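Giving up the big shop

In May I stopped doing the weekly supermarket shop. I had no principle in mind. I had simply stood in the cereal aisle of the big Clallico on the ring road for long enough that a member of staff asked if I was all right, and I had to think about the answer.

The plan was to buy food on foot, from whatever shops I could reach without getting in the car. My mother did this for years and made it look like nothing. She had a basket on wheels and an understanding with the butcher. I had a rucksack with a broken zip and a list on my phone.

The first thing I learnt is that small shops close when they like. The greengrocer at the bottom of our road shuts at one o'clock, opens again at half past two, and keeps a sign in the door that says BACK SOON at all times, including when he is in. I spent a good part of that first fortnight peering through glass at leeks.

The second thing is that you have to ask for what you want, out loud, in front of other people. At the supermarket I could buy three slices of ham in perfect silence. At the deli counter in Plekach there is a queue, and the queue listens. I asked for 100 grams of olives and the woman behind me said "is that all?" so I said 200, and we ate olives until they stopped being a treat and became a chore.

Then there is the loyalty card. I had 3254 points with Clallico when I left, which I'd been saving up in the way other people save for a boat. I looked up what they were worth and it would have got me a decent lasagne dish. I still haven't spent them. I like knowing they're there.

What did I save? Nothing, I think. I was very keen to keep a proper tally and did so for nine days, after which the notebook went under the fruit bowl. Bread costs more. Vegetables cost less, except when they don't. I spend far less on the sort of thing you only find at the end of an aisle (we have not owned a novelty cheese since spring) and far more on buns, which live next to the till at the bakery and know exactly what they're doing. 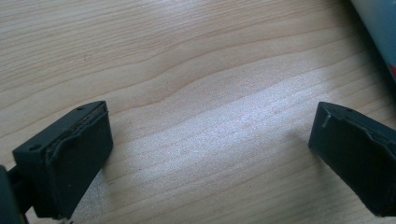

The bit I hadn't planned for was weight. A car boot makes you forget that milk is heavy. So are potatoes, tins and, for some reason, every melon I have ever been sold. I now buy one heavy thing a day and arrange the rest of dinner to suit it, which has led to some odd meals. My family has been polite about them. There was one evening when the heavy thing was a cabbage and so was everything else.

I did go back to the ring road once, at nine at night, for dishwasher tablets. They had moved the cereal. I found the tablets, picked up a box of 24, and came home with those and a garden lantern.

The greengrocer nodded at me last week. I haven't told anyone at home how pleased I was. I went back in the next day for a lemon I didn't need, and he was shut.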